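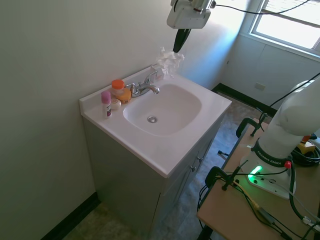
Training station, vanity side. Gripper over the paper towel in the back corner of the counter.

Rornumik: Bathroom Reset Trial at Allard Guest Residences
Second progress report to the Steden Workplace Fund
Reporting period ending in March

1. Where the project stands

The station is running and has been in use every working week of this period. The arm clears and tidies one vanity counter under the supervision of a room attendant. It does not yet work in an occupied or rentable room, and we are not asking for permission to move it into one during the next period.

Allard has 115 rooms in the Ladefoged building. Every one of them gets a bathroom reset when a guest leaves, and the counter is the part of that job our attendants rate as the most tedious. It is small work: pick up trash, empty the basin, put the items that stay back where they belong, then wipe. The grant application proposed to find out how much of the picking up and putting back could be passed to an arm, and what would happen to the attendants' day if it were. This report covers both, with more space given to the second than last time, as the Fund asked.

2. The station

The setup is unchanged from the first report except where noted. The arm is a Franka Emika on a wooden table, held by clamps, next to a vanity with an integrated basin and a single-lever faucet. The stop button is kept on the table. We added a second clamp after the table crept during long sessions, and the creep has stopped.

The cables are still run across the tabletop. The safety walk-through in this period flagged them, and flagged the one hanging near the table leg as well. A cable tray is on order. Until it is fitted, the attendants' side of the station is the vanity side, and no one reaches across the table while the arm has power.

We use ordinary items at the counter: deodorant, soap, a clear container with an orange lid, paper towels, small packets. The attendants chose them from the kinds of things guests leave behind. The first set, which was picked in the office, was all boxes and bottles with straight sides and told us very little.

3. Results on the counter task

The arm made 1,715 logged attempts in the period. An attempt is one item picked up and put where it should go. Of these, 1,119 were completed without a person stepping in. That is just under two thirds. The target in the application was three quarters, so we are short of it.

The shortfall is not spread evenly. Upright items with firm sides are handled well and would meet the target on their own. The trouble is in three areas.

Crumpled paper. A towel pushed against the wall behind the faucet gives the gripper very little room to come in from above, and the paper folds away from the fingers. The arm often takes hold of a corner and leaves the rest.

Flat packets and wrapped soap. These slide on the glossy counter. Attendants have suggested pushing them to the counter edge first, the way they do it by hand, and we will test that.

Clear containers. The software loses them against the white basin, more so in the mornings when the window light is strong. Drawing the blinds lower helped somewhat. We do not want to depend on that, given that many guest bathrooms at Ladefoged have windows and the attendants open the blinds to clean.

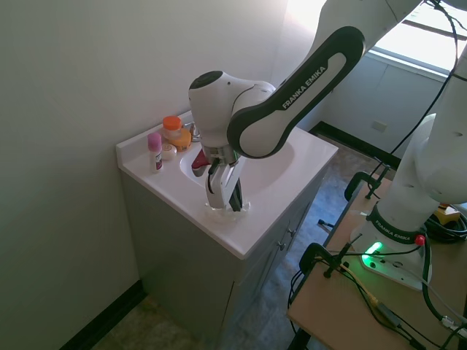
Work inside the basin is slower than work on the counter. The arm has to come down past the faucet with the wrist close to the spout, and the speed limit we set for that area is low. We set it low after a contact with the faucet early in the period. There was no damage to the arm or the faucet, and no one was near it, but the attendant on shift wrote it up and we agreed with her that the limit should stay until the path planning is better.

Wiping has not been attempted. It was listed in the application as a stretch goal for the end of the project, and we now think it should be dropped. The reasons are set out in section 7.

4. What changed for the attendants

Two attendants have been trained as station operators. They rotate, so that one is at the station and the other is on the floors. Both volunteered and both get the operator supplement for the full shift, including the hours they spend on rooms. This was a point of discussion in the last report and is now settled in writing.

The operator's job is to lay out the counter, start the run, watch it, step in when the arm gets stuck, and log what went wrong. In practice most of the time goes to watching and logging. One operator described the first weeks as more tiring than cleaning, on account of standing still. We brought in a stool and moved the logging from a paper sheet to a tablet with a short list of causes. The log entries got better after the change. The free-text box is still used a lot and we have kept it.

Bending and reaching over the counter is what attendants complain about most in the yearly survey, along with lifting mattresses. The trial has not reduced it for anyone on the floors, and it could not have, with the arm working at one vanity. We say so plainly since a manager's note in the fall gave the impression that relief was already under way. That note has been corrected at a staff meeting.

For the operators themselves, bending is down and eye strain is up. One of them has asked for shorter turns at the station. Starting next period a turn will be half a shift.

5. Staffing and trust

No hours have been cut in connection with the trial, and Allard's commitment to keep it that way through the end of the grant still stands. The floor team did lose time to it, though. When an operator is at the station, the rooms she would have done are shared among the others. We had budgeted for temporary cover and did not use it fully in the first month, which was a scheduling mistake on our side. The team raised it, cover was arranged, and it has been in place since.

Opinion among the attendants is mixed. In the group conversations, some said they would be glad never to pick up another used tissue. Others said the counter is the quick part and they would rather have a better cart. Several asked what happens after the grant. We told them that we do not know yet and that no decision will be made without a meeting with them beforehand. We think this was the right answer, but it did not satisfy everyone, and we expect the question to come up at each meeting from here on.

The open hour at the station on Monday afternoons has been well attended. Attendants who are not operators come by, try to set up a counter that the arm cannot handle, and usually manage it. We started logging these as a separate set. They are not included in the figures in section 3.

6. Spending

Spending is within the approved budget for the period. The two differences to note are temporary cover, which was underspent in the first month and on plan afterward, and replacement gripper fingers, which were not in the original budget. The fingers were paid for from the small equipment line. If the pushing method for packets works, we expect to wear them faster, and we would like to move a modest amount from travel to small equipment. A separate request will be sent.

7. Changes we are asking for

Drop wiping from the project goals. Wiping brings cleaning liquid close to the gripper and would need a different safety review. The attendants also told us that the wipe is when they check the counter for hair, chips and stains, and that they would look it over again anyway if the arm had done it. We see little gain in it.

Keep the three-quarters target, but report it by type of item. A single figure hides the problem with paper and packets. With figures by type, we could say which items an arm might reasonably take on and which should stay with people.

Extend the operator training to more attendants. Two is too few. When one was out sick the station stood idle, and the other felt pressure to take extra turns. We would cover the training hours from the unused part of the temporary cover line.

8. Plan for the next period

The cable tray will be fitted and the walk-through repeated before any other change is made to the station.

We will test the pushing method on flat packets and wrapped soap, then go back to paper towels. For clear containers, we will collect runs at different times of day with the blinds left as the attendants would leave them.

The path around the faucet will be reworked. The speed limit in the basin stays as it is until both operators agree to raise it.

The attendants will fill in the same short survey as at the start of the project, on paper and without names, and the results will be attached to the next report in full. We will also start the comparison with a cart redesign that the floor team proposed. It is outside the grant and Allard is paying for it, but the outcome bears on whether an arm is the best use of money at Ladefoged, and the Fund should see it.

The log summaries and the shift schedule for the period are available on request from the Rornumik project office at Allard.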